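Hats at Home: The Gallery Page

A small gallery of headwear and the things that hold it up, kept by Loredana Cattaneo of Grarnard. Click to enlarge.
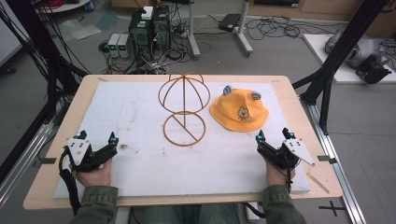

The bucket hat with the ears, lying to the right of its wire stand. Crown up, face forward.

I started this page in May, when the coat closet finally stopped closing. I had meant to photograph every hat in the house, one per month, in order of importance. The order of importance caused an argument that has outlived the spring, so the gallery opens with the bucket hat, which had no supporters and therefore no enemies.

It is a yellow-orange hat with two small gray-blue ears on top and a little cartoon animal face embroidered on the front. Opinion in the house is divided on the animal. I say bear. My sister says mouse, and says it with the confidence of someone who has never had to find the hat at seven in the morning. A neighbor's child was brought in to settle the matter and said "dog" – and then asked for a cookie.

I bought it at Mazza, the shop by the bus station that sells umbrellas, luggage and, in the back, whatever the owner was talked into that season. There was no size on the label. There was no animal on the label either, or we could all have moved on by now.

About the stand

The stand beside it is orange-brown wire: a dome of curved arcs up top, a single rod, and a flat ring at the bottom with a bar across it. I have always called it the Skarnel, that being the word on the carton it came in. It may be the maker, or the model, or the town it was shipped from. Nothing on the carton cleared this up, and I have since put potatoes in the carton.

People who do not own hats assume the dome is decorative. It is there to give the crown something round to sit on, and it does this very well for a bowler, tolerably for a beret, and with visible embarrassment for anything with a wide soft brim. A bucket hat goes on like a lampshade. With the ears on top, the whole arrangement looks like somebody short waiting for an elevator.

I like it better undressed. You can see right through the dome to whatever is behind, and from across the room it has the air of a globe whose countries have all been repossessed. My sister would like it to hold the good scarf as well. It won't. The scarf slides down the arcs and gathers around the rod, where it looks like a very tired snake.

Some practical notes, as people write in

On where to put a stand. Away from radiators and away from doors that swing inward. Mine spent its first winter on the hall shelf, directly in the path of the front door, and every visitor arrived to the sound of a hat hitting the floor. A few of them apologized to it.

On the ring base. It is a fine shape and takes up little room, but a stand like this carries its load at the top, so put it on something level. I use a folded dish towel when the surface isn't. This looks terrible, and I would rather look at the towel than pick up the hat.

On dusting. Wire holds more dust than you'd believe, chiefly at the crossing point where the arcs meet. A soft paintbrush gets in there. I bought one specially and it was stolen for actual painting, so now I use a different one and keep it in a boot.

On washing a hat with ears. By hand, in cool water, with as little soap as your conscience permits. Don't wring it. Press it in a towel and then reshape the crown over something round while it dries. A mixing bowl is right for most adult hats. For the bucket hat I used the stand itself, and spent an hour pinching the ears back up every time I walked by. They came out slightly less alert than they went in. I have told everyone that this is how they were.

On the embroidery. Leave it alone. I once tried to freshen the stitching on another hat (a sailboat, gone now) with a toothbrush and a product called Teltus, sold to me as gentle. It was gentle with the stain.

On storage. Stack bucket hats if you must, nested one in the next, with the oldest on the bottom. Don't stack anything on ears.

The rest of the collection, in words

These are waiting their turn. My sister has asked for approval over all captions, so this may be a long wait.

The straw one
Wide brim, good in sun, hopeless in cars. Worn to a wedding in Grarnard, where it blocked the view of a man who turned out to be giving the toast. It has been on the top of the bookcase ever since, thinking about what it did.

The brown felt
Inherited, along with the opinions of the person who wore it. Needs brushing in one direction only. I can never remember which direction, so it has a sort of weather pattern on the left side.

The knitted one with the bobble
Made by an aunt who did not measure. It fits either a melon or no one. The bobble came off and was sewn back on by me, at an angle I now describe as jaunty.

The rain hat
Bought at Mazza in a downpour, at what I have come to think of as the downpour price. Entirely waterproof, including from the inside. After a brisk walk you would have been better off in the rain.

The beret
Every house has a beret that belongs to none of the people living in it. Ours was there when we moved in, on a nail in the laundry room. I have grown fond of it and have never once put it on.

The sun visor
Not a hat, according to my sister. Filed under "pending."

The fishing hat
Covered in small hooks from a previous life. Handled with oven mitts. It is the only thing in the closet that has ever fought back, and we respect it for that.

Letters

A reader in Grarnard asks whether a wire stand leaves marks inside the crown. On a stiff felt, yes, if you leave it up all year. Turn the hat a little now and then, or lay a square of old cotton over the dome first. On a soft bucket hat I haven't seen any marks, though I admit I don't spend long looking into it.

Another reader asks if the stand could be used for a wig. I don't see why not. Warn your guests.

A third writes to say that the animal is plainly a koala and that she is surprised at me. I have passed this on to my sister, who is standing firm on mouse. The koala did give me a bad evening, I'll confess – the ears are the right sort of color for it. But a koala's face has a very particular nose, and I am not going to be drawn into a discussion of noses on a page about hats.

Somebody who signs only with an initial wants to know what the bucket hat is worth. Less than the postage on your letter, I'm afraid. It is not for sale in any case. Neither is the stand, although I'd consider an offer on the rain hat, and would include the hook it hangs on.

Submitting your own

You're welcome to send in a picture of a hat and what it sits on. Please include where you got it, what's wrong with it, and anything it has been mistaken for. A plain light background is kindest to wire stands, which tend to vanish in front of wallpaper. Hats may be photographed on or off the stand. On heads, only if the head has agreed.

I can't take baseball caps at present. I know there are a great many fine ones. A man sent me his collection last May and I am still in there somewhere, looking for the end of it.

Next up is the straw one, if I can get it down from the bookcase without knocking over the lamp. My sister is holding the chair and has started suggesting captions.

Gallery and text by Loredana Cattaneo. Please ask before you borrow the pictures. Please don't ask to borrow the hats.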